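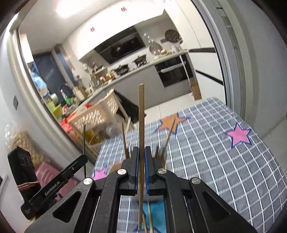

A reader wrote in after my last post to say that a cup of sticks has no business on a kitchen table, that sticks belong in a drawer with the birthday candles and the dead batteries, and that she could feel her own blood pressure rising just hearing me talk about them. She was very nice about it, and she signed off with a recipe for cold noodles, so I can't be cross. But it did get me thinking, and since I've spent a good part of this week sorting out the kitchen anyway, I thought I'd answer her properly.

24/08/2021, then, and the state of the kitchen.

First of all, the sticks. I bought them from Furnival, the hardware place on the corner by the old bus depot in Porkberg, where you go in for a washer and come out with a bag of things you forgot you wanted. They came in a pack of 800. I know! I thought I was buying a small pack, because the box was small, and it was only when I got home and slit the tape that I understood how tightly a person can pack thin wooden sticks if a person puts their mind to it. The next size up was 3000, so it could have been worse.

I had wanted them for one thing, and that one thing was tomatoes. I grow a few little ones in pots on the back step and they flop over at the slightest breeze, and the green plastic supports I used to buy always snapped at the knuckle. A wooden stick and a bit of soft string does it just as well. So a handful went outdoors and the rest stayed in, and little by little I found I was reaching for them all the time. I poke them into a cake to see if the middle is done. I use them to get the last of the mustard out of the jar, the bit that hides under the shoulder where no spoon will go. I stirred a tin of paint with one in the spring (two held together, really, as one is too bendy for paint). My niece makes ladders and fences out of them when she comes over, and she has strong feelings about which ones are straight enough.

That's how they ended up in a cup on the table. I did try the drawer, dear reader. I tried it for most of last winter. What happens in the drawer is that they roll to the back, get in behind the runners, and one day the drawer will not shut and you are on your knees on the kitchen floor with a flashlight, saying things. Then I tried a tall jar on the counter by the stove, but the counter is already where all the bottles live, and every time I wanted the soy sauce I had to go around the sticks like a person stepping around a sleeping dog. A cup on the table turned out to be the answer. They lean out of it every which way and look a little untidy, I'll grant you that, but my hand knows where they are.

The choice of cup took longer than it should have. A mug is too wide and they all slump to one side. A juice glass is the right width but too light, and goes over if you brush it with a sleeve. What you want is something with a bit of heft in the bottom and straight sides, and it should come up to a third of the length of the stick or a little more. If you only have something light, put a spoonful of dry rice or a few clean pebbles in the bottom. I learned the rice trick from my aunt, who used it for knitting needles.

Now, the tablecloth, which a few of you have asked about as well, and which I love a great deal more than it deserves. It's the gray and white grid with the stars on it, orange and pink ones with a navy outline. I ordered it from Prestuvari, pattern 1593, and I remember the number because I had to read it out over the phone so many times when the first one they sent was covered in lemons. The lemons were perfectly good lemons! But I had my heart set on stars. They sent the right one in the end and told me to keep the lemons, so that one is folded up in the linen cupboard waiting for a summer when I feel like lemons.

I used to think that a plain tablecloth was the grown-up choice. My mother's table was always white, ironed down the middle with a crease you could have cut yourself on, and we ate our soup over it in a state of great nervousness. A grid is so much more forgiving. Crumbs sort of vanish into it, and a pale ring from a glass doesn't show up until the light comes in low, by which point supper is over and it can wait for the wash. The grid is also surprisingly handy if you are cutting paper or lining things up, though I would not trust it for dressmaking. The squares wander a bit after a few washes.

About those washes. I do it on cool, inside out, by itself, and I hang it over two lines so it dries without a fold across the middle. The first time, I put it through with a red dish towel and got away with it by sheer luck. I have not tested my luck since. If there's a grease spot I rub in a drop of dish soap with my thumb, leave it while I drink a cup of coffee, and then put it in. Turmeric is another matter and I have nothing useful to tell you about turmeric.

The rest of the week went on the counter. Mine is a long gray one along the back wall, and a long counter is a blessing and a trap, because there is always a bit more room at the end of it and you never have to decide anything. The bottles had crept. I had vinegars I'd bought for one recipe and then never opened again, and a jar of something from a trip to Grustov whose label I can't read and whose contents I've been a bit shy of. So I took everything off, every last bottle, and stood it all on the table among the stars, and wiped the counter from one end to the other. Then I only put back what I had used since November. It was a harder test than I had expected. I argued with myself over a bottle of walnut oil for longer than I'd like to say, and the walnut oil won.

What I've settled on is keeping the things I cook with close to the stove, all in a bunch, and not fussing over it. I know the thing to do these days is pour everything into matching bottles with little labels, and it does look lovely in other people's houses. But I recognize my sauces by their own bottles, by the shape of the neck and the color of the cap, and if I decanted them I would put fish sauce in the custard sooner or later. So they stay as they came, with the sticky ones on a saucer.

The pots are two black ones that more or less live on the stove. I used to put them away every night and get them out again every morning, and one day I asked myself who I was doing it for. Now they get washed, dried, and set back on the burners. It frees up a whole cupboard, too, and that is where the baking things have gone, in theory.

I've been less decisive about the white lattice basket shelf, the one with the oval holes. I do like it. It's light enough to shove around with one foot, air gets through it, and it doesn't make the room feel smaller the way the old bookcase did. But small things slip down and poke through the holes, so it's no good for packets of yeast or loose tea bags, and I keep changing my mind about what is good in there. Onions were fine until the skins got everywhere – those papery bits travel, I found one in my slipper. At the moment my plan is to line it with a bit of cut-down cardboard so the bottom is solid, and then I can stop thinking about it. I have a cardboard box over by the refrigerator that would do nicely once I've broken it down. It has been going to be broken down for some time.

A few small things I'd pass along if you are doing your own kitchen, in no particular order.

Do the sink end last. Everything you clean ends up passing through there, and if you shine up the faucet first you will only have to do it again. Mine is black, and water spots show on it like chalk, so I keep a dry cloth handy and give it a wipe after the dishes when I remember.

Keep one pretty thing where you'd be cross to lose the space. I have a round dark plate that is purely for looking at, and a glass vase that is empty more often than full, and every time I tidy I think about moving them somewhere else to make room for something sensible. I always leave them be. The kitchen is where I spend most of my day and I want to look up and see something that isn't a bottle of vinegar.

And don't wipe down wooden sticks with a wet cloth and stand them straight back in the cup. I did that, thinking I was being thorough, and the ones at the bottom grew little gray spots. I cut those ends off with the kitchen scissors and used them for the tomatoes. If yours have been in food, throw them out. They're cheap, and I have plenty, as I believe I've mentioned. For everyday dusting I just tip them onto a dry dish towel and roll them back and forth.

I measured one this morning, as it happens, because another of you wanted to know what length to buy. Mine are the 12 inch ones. You can get shorter, but the short ones disappear into the cup and you end up fishing for them. Look for the square-cut ends if they're for children, as the pointed kind make me jumpy.

So to my reader with the blood pressure: the cup stays on the table, but I did thin it out a bit with you in mind, and the extras are in their box on the top shelf of the hall closet. I made your noodles on the second night of all this, when every bottle I own was off the counter and I couldn't find the sesame oil. I used the walnut oil. It was very good, and I'd like to know if you put the cucumber in before or after the dressing, because mine went watery.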